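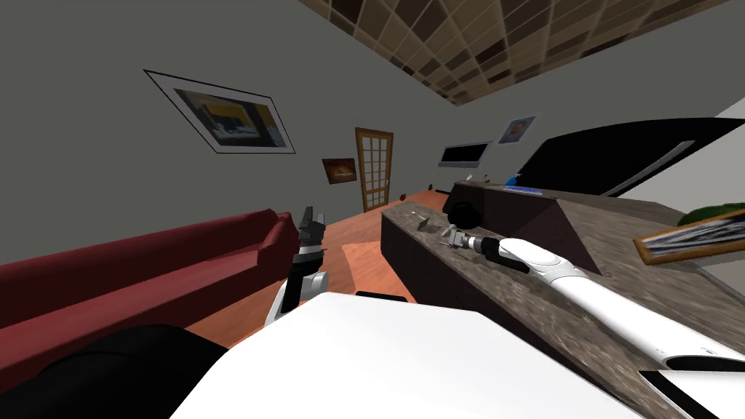 **Session 6: budgeting for a two-arm cell**
Handout, tutor Bindu Varghese

The case is Vestthorpe, who want a two-arm robot for light household handling. They have asked for a plan before July.

Start with the task, then price it. Write down what has to be picked up, from what height, and how far the arm must reach across a worktop. A quote taken before that list exists can't be compared with any other.

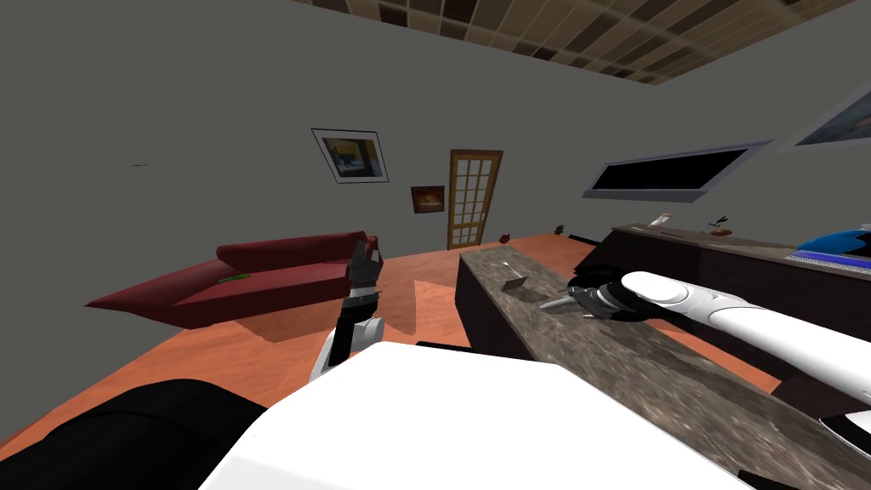

Simulation goes in as its own line. Vestthorpe allowed 176 hours of simulator time and 21 days of staff time to set up the rooms. Students often leave out the second figure.

Lines to include in the plan:

- Arms and base, with delivery
- Grippers, plus one spare pair
- Simulator licence and computing
- Operator training
- Service contract from year two
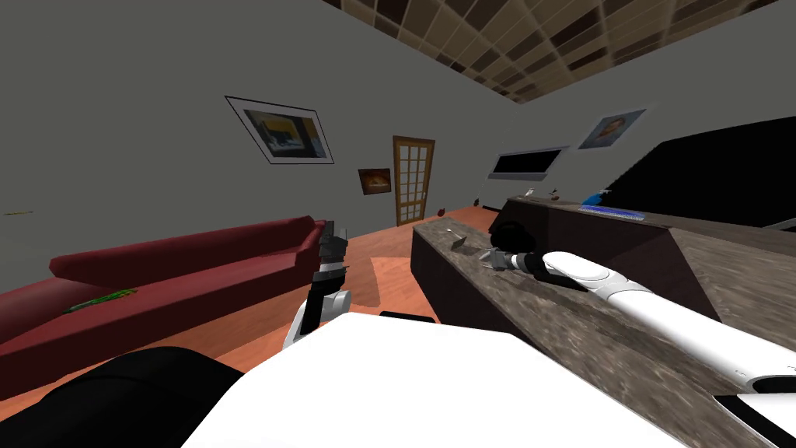 ## Grippers and small parts

Handling a screw asks more of the fingers than most household objects do. Ask each supplier for the smallest diameter they will guarantee, and get it in writing.
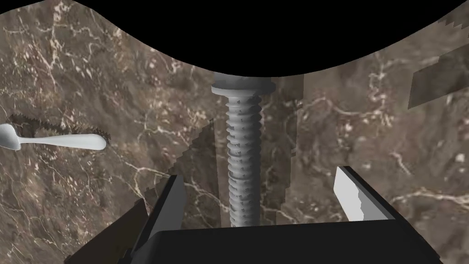
Finger pads wear, so treat them as a consumable. Vestthorpe put in £968 a year for pads. Hanyu Jiang's group thought this low and should bring their working next time.

## For next session

1. Draft a one-page budget for Vestthorpe.
2. Mark each figure as quoted or estimated.
3. Read the Harngate plan, pages 21 to 31.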